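Home | Products | Support | FAQ | Contact

We use cookies to improve your visit to this website. By continuing to browse, you accept our use of cookies. Accept | Settings

Frequently Asked Questions: Disau Positioning Boards

The following answers apply to the Disau range of white positioning boards and to the printed square markers supplied with them. Customers who own the earlier Nelluvine boards should consult the separate Nelluvine sheet, as the label sizes differ.

What is a positioning board used for?
A positioning board holds a small part in a known place on a work surface. The part is set on one of the flat tiers and pushed against the raised rail. The printed markers allow a camera system to work out where the board lies and which way it is turned.

Which surfaces are suitable?
Any flat, rigid surface may be used. A matte surface in a dark color is recommended, as it gives good contrast with the board and keeps glare low. Glass and polished metal should be covered with a mat before use.

Does the board have to be lined up with the edge of the table?
No. The board may be placed at any angle, provided that the markers can be seen by the camera and are not covered by parts, cables or tape.

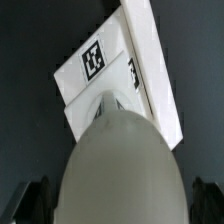 How should the board be cleaned?
Wipe the board with a soft cloth dampened with water and a small amount of mild dish soap, then dry it fully before use. Solvents and rough pads must not be used, as they may damage the marker labels.

Can a damaged marker be replaced?
Replacement labels are available in packs of 7 from the Support department. The old label must be removed completely, and the new one must carry the same pattern. After any replacement, the position of the marker must be measured again and entered in the Bivov software.

May customers print their own markers?
Yes, on plain matte paper. The print must be made at full size, with page scaling turned off. Disau does not guarantee accuracy where labels from other sources are used.

How should boards be stored?
Boards should be stored flat, in a dry place and out of direct sunlight. No more than 80 boards may be placed on one shelf of the Ilie storage rack.

Is there a minimum order?
Single boards may be ordered at any time. Reduced prices apply to orders of 200 boards or more. Please quote form 355 when requesting a price for a larger order.

When can orders be returned?
Unused boards may be returned in their original packaging within the period shown on the invoice. Boards that have been drilled, cut or relabeled cannot be accepted.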